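The second gripper took longer than the arm

Fermín Valdebenito's arm is bolted to a bench at the Hendbridge shared workshop, between the pillar drill and a shelf of paint tins. It has six joints, a steel base plate and a power supply taken from a scrapped label printer. He built most of it at home in Ukstead over one winter and moved it in May, when the spare bedroom was needed again.

The arm was the easy part. The first gripper had flat parallel jaws and could lift blocks, tins and most hand tools. It could not lift a tea towel. The jaws closed on the cloth, the cloth slid out, and the motor stalled against nothing useful.

Weidong Fang, who shares the bench and writes the control code, suggested angled fingers that meet at the tips. The idea is to pinch a fold and hold it over a small area. That raised the pressure at the contact but left little margin for error in height. Too high and the tips close on air. Too low and they press into the table, which bent two early sets.

The present version weighs 254 grams with its cable. The wrist camera sits behind the palm and looks out past the fingers, so the tips stay in view at every height. Fang wanted the camera further back for a wider picture. Valdebenito wanted less weight on the wrist, and for now he has won.

Between them they have logged 583 attempts on cloth, all started by hand and marked afterwards as held or dropped. Shirts and towels make up the bulk. Knits behave better than woven cotton — they bunch readily and the bunch gives the fingers something to close on.

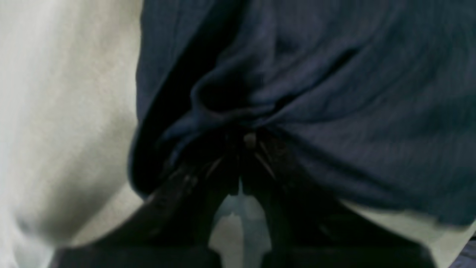 The wrist camera's view, with navy fabric gathered between the fingertips.

Folding is still some way off. The arm can raise a garment and carry it across the bench, but it has no means of finding a corner once the cloth is hanging. Fang is working on a routine that turns the wrist by 21 degrees at a time and compares the outlines. It is slow, and dark cloth gives it trouble under the workshop's strip lights.

A second arm would help. Valdebenito has the joints for it in a crate at home, along with a base plate that needs redrilling.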